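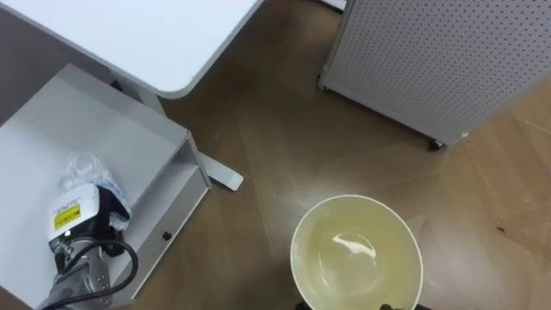 Un client nous écrivait récemment que, dans la plupart des compléments alimentaires vendus pour la mémoire et les articulations, l'étiquette est plus longue que le dossier scientifique, et qu'il aimerait savoir en quoi le nôtre diffère. La question revient assez souvent pour que la présente page y soit consacrée en grande partie.

Vous êtes ici : Accueil / La société / Qui sommes-nous

Cenilel, laboratoire de formulation

Cenilel formule et contrôle des compléments alimentaires destinés aux adultes de plus de 50 ans. L'activité porte sur trois domaines : le maintien de la masse musculaire, le statut en vitamines du groupe B et l'apport en acides gras oméga-3 à longue chaîne. La société ne fabrique pas de médicaments et ne commercialise aucun produit présenté comme préventif ou curatif à l'égard d'une maladie.

Le laboratoire est installé à Praren, dans un bâtiment partagé entre la formulation, le contrôle analytique et l'administration. Le conditionnement est confié à un sous-traitant, Baumgartner, qui travaille selon notre cahier des charges et nous remet un échantillon de conservation pour chaque lot.

Gamme

Le catalogue comprend 61 références. Une référence correspond à une formule, une forme galénique et un conditionnement ; une même formule vendue en gélules et en poudre compte donc pour deux. Les formes disponibles sont la gélule végétale, la capsule molle, la poudre à disperser et la solution buvable. Les comprimés ont été retirés du catalogue : les liants nécessaires à une bonne tenue mécanique allongeaient le temps de désagrégation au-delà de la limite que nous nous étions fixée.

Les produits destinés aux personnes ayant des difficultés de déglutition sont regroupés sous le nom Stuler. Il s'agit de poudres sans goût prononcé, à mélanger à un aliment de texture adaptée. Elles ne sont pas épaississantes et ne remplacent pas une eau gélifiée. En cas de trouble de la déglutition connu, l'avis d'un orthophoniste ou d'un médecin est requis avant toute utilisation.

Choix des ingrédients

Un ingrédient entre en formulation s'il existe au moins une donnée publiée chez l'être humain, à une dose compatible avec la réglementation en vigueur et par voie orale. Les résultats obtenus uniquement sur culture cellulaire ou chez l'animal sont archivés, mais ne suffisent pas. Ce critère exclut plusieurs polyphénols très demandés, dont la biodisponibilité après ingestion reste faible -- le service commercial reçoit régulièrement des demandes à ce sujet, et la réponse est la même.

Les extraits végétaux sont achetés titrés. Le fournisseur communique le solvant d'extraction, le rapport plante/extrait et la teneur garantie en marqueur. Un extrait livré sans l'une de ces trois informations est refusé à réception.

Contrôle analytique

Chaque lot de matière première est placé en quarantaine jusqu'à la fin des essais suivants :
identification (spectroscopie infrarouge ou chromatographie sur couche mince, selon la matière) ;
dosage du ou des actifs par chromatographie liquide ;
métaux lourds : plomb, cadmium, mercure, arsenic ;
microbiologie : flore totale, levures et moisissures, absence d'Escherichia coli et de salmonelles ;
indice de peroxyde et indice d'anisidine pour les huiles.

Sur le produit fini, le dosage est répété à la libération du lot, puis en cours de stabilité. La spécification interne en fin de durée de vie est de 80 % au minimum de la teneur étiquetée pour les vitamines les plus sensibles. Pour les minéraux, qui ne se dégradent pas, elle est de 100 %. Les surdosages initiaux destinés à compenser la perte au stockage restent dans les tolérances admises et figurent au dossier de lot.

Le certificat d'analyse est transmis sur demande, en indiquant le numéro de lot imprimé sous le flacon ou au dos du sachet. Les certificats sont conservés 3 ans après la date de durabilité minimale.

Étiquetage et allégations

Les allégations de santé employées sont celles de la liste européenne autorisée, dans leur formulation officielle ou une formulation de sens équivalent. Les plantes dont l'évaluation est en attente sont mentionnées par leur nom, leur partie utilisée et leur quantité. Nous ne publions pas de témoignages d'utilisateurs -- un témoignage individuel ne permet pas de séparer l'effet du produit de l'évolution spontanée.

Précautions générales

Un complément alimentaire ne se substitue pas à une alimentation variée. Les personnes sous anticoagulant, sous traitement thyroïdien ou présentant une insuffisance rénale doivent consulter leur médecin ou leur pharmacien avant la prise. La dose journalière indiquée ne doit pas être dépassée. Tout effet indésirable est à signaler au professionnel de santé, ainsi qu'au laboratoire, qui l'enregistre et le transmet au dispositif de vigilance compétent.

Professionnels

Les pharmaciens, diététiciens et établissements d'hébergement peuvent demander l'ouverture d'un compte par le formulaire de contact, rubrique « Professionnels ». Les fiches techniques sont envoyées au format PDF. Les visites du site de Praren ont lieu en juin, sur inscription ; la zone de pesée n'est pas accessible.

Page mise à jour le mardi 11 février 2025

Mentions légales | Conditions de vente | Signaler un effet indésirable | Contact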